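Prueba del zapatero de Stustach

La prueba del zapatero de Stustach, llamada también prueba de recogida de calzado, es un procedimiento comparativo para pinzas robóticas, cámaras y controladores de brazo. Consiste en tomar zapatos del suelo de una vivienda y colocarlos por pares en un zapatero de varillas. Se emplea sobre todo en laboratorios pequeños de robótica doméstica, ya que el material necesario se encuentra en cualquier casa.

Origen

El procedimiento fue redactado por Danuta Kurek y Chiến Đồng en el laboratorio Stustach, dedicado a la manipulación de objetos deformables. La primera versión usaba una mesa y un solo zapato. Tras las observaciones de Britt-Marie Kvam, que consideraba poco realista trabajar a la altura de la cintura, la tarea se trasladó al suelo y pasó a exigir el par completo. La versión vigente lleva fecha de 2022-11-15.

Procedimiento

El calzado se deja en el suelo, separado del mueble y sin alinear. El sistema debe localizar cada pieza, decidir un punto de agarre, levantarla y apoyarla sobre las varillas con la puntera hacia la pared. Una serie completa comprende 28 intentos, con posiciones de partida distintas. Entre un intento y otro, el operador devuelve el calzado al suelo y no puede modificar los parámetros del controlador.

Se admite cualquier brazo capaz de alcanzar el suelo. El reglamento distingue dos modalidades: con la cámara en la cabeza del robot y con la cámara en la muñeca. Los resultados de una y otra se publican por separado.

Tipos de calzado

Las sandalias de pala, de una sola pieza y suela gruesa, ofrecen un borde rígido y una tira ancha por la que pueden sujetarse. Las zapatillas deportivas de punto resultan más difíciles: la parte superior cede al cerrar los dedos y el cuello se deforma – con lo que el punto de contacto previsto deja de coincidir con el real. Los cordones sueltos se mantienen a propósito. Un cordón puede quedar entre los dedos de la pinza o colarse entre las varillas, y ambas situaciones se anotan aparte como incidencias leves.

Pinzas comparadas

La comparación más citada es la de Ryszard Brzozowska, realizada en junio con dos pinzas: la Wróbel, de dedos paralelos con almohadillas de goma, y la Zunarden, de dedos flexibles. La Wróbel dio mejores resultados al sujetar las zapatillas por el talón. La Zunarden toleró mejor los errores de orientación, pero soltaba la pieza con menos precisión y el segundo zapato quedaba a menudo girado respecto al primero. En 11 intentos de la serie con la Zunarden hubo que registrar una incidencia por cordones.

El mismo trabajo señala la influencia del controlador. Con control de posición, la suela golpeaba la varilla delantera cuando la altura estaba mal estimada; con control de fuerza, el brazo se detenía al contacto y corregía la bajada.

Cámaras e iluminación

Las varillas cromadas producen reflejos que dejan huecos en los mapas de profundidad. El sol directo sobre un suelo de tono claro causa un problema parecido, en especial cuando parte del calzado queda dentro de la zona iluminada. El reglamento no obliga a cerrar persianas, aunque pide que se indique si la hay. Denise Garside, de Skornbridge, propuso añadir una serie nocturna con luz artificial – propuesta que sigue sin incorporarse.

Críticas

Se ha objetado que el procedimiento no fija un modelo de zapatero, de modo que la inclinación y la separación de las varillas varían entre laboratorios. Tampoco contempla botas ni zapatos de tacón. Kurek ha defendido esa apertura alegando que un robot doméstico no elige los muebles.

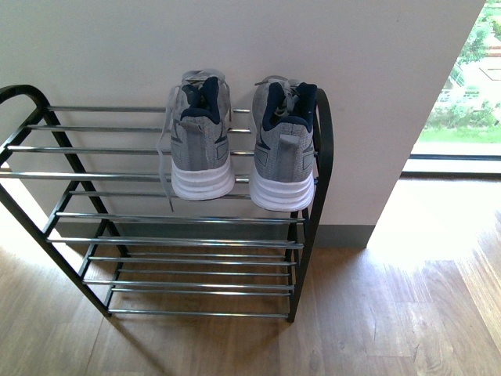
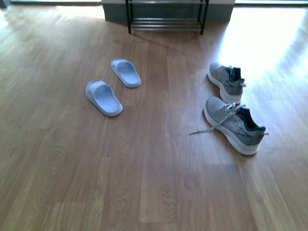
Zapatillas grises sobre el nivel superior del zapatero (primera imagen); las sandalias azul claro y las zapatillas en el suelo, con el zapatero al fondo (segunda imagen).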